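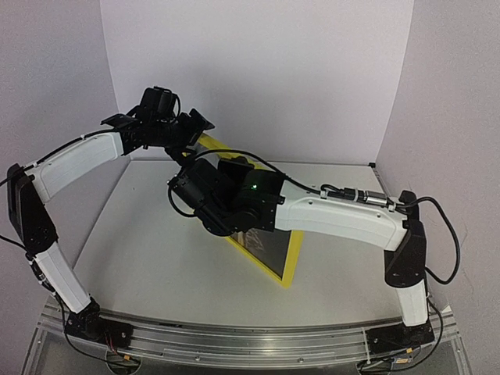
By the workshop lead, Sostar Robotics Club

Bench tips for the two-arm picture frame task

Our club teams work on household jobs for the Onside challenge, and the one that gets the most questions is handling a framed picture with two arms. These are the things we tell new students before they start.

Pick a frame with a strong color. We use a yellow one on a pale gray tabletop, and students can tell at a glance which way it is turned. A white frame on the same table cost us most of a practice.

Start with the frame at an angle. If it is squared up every time, students end up with moves that only work when it is squared up.

Take the glass out first and put in a sheet of clear plastic cut to size. Kitchen scissors will do it. Tape the back tabs down flat so they don't scratch the table.

Bring one gripper to a corner and keep the other wrist high until the first has settled. The wrists are bulkier than they look on screen, and two of them over one small frame will hide most of it from whoever is driving. Have a second student stand to the side and call out the gap.

Cables. Tie them along the top of the forearm and leave a generous loop at the elbow. Move the arm through its full reach by hand, power off, before you trim the ties. We had to redo 7 ties in June after trimming too early.

Clear the table of everything the task doesn't need — pencils, tape, phones, snacks. Wipe it with a barely damp cloth and let it dry. Skip spray polish, which makes the frame slide.

Write down every try, good or bad. Last season's Sturkano team logged 1,222 of them in a plain notebook, and it was the most useful thing we had when the grip settings got lost.

Scratches on side walls can wait until the season is over. Loose base screws can't, so check them at the start of each session.

Last updated 26th April

Comments

Does the plastic sheet need to be taped in as well? Ours rattles.

A strip of felt behind the sheet fixed the rattle for us at Aquino. Double-sided tape made a mess.

We do the cable check with two people, one moving the arm and one watching the elbow. Faster that way.

This site uses cookies to remember your settings. Accept | Manage choices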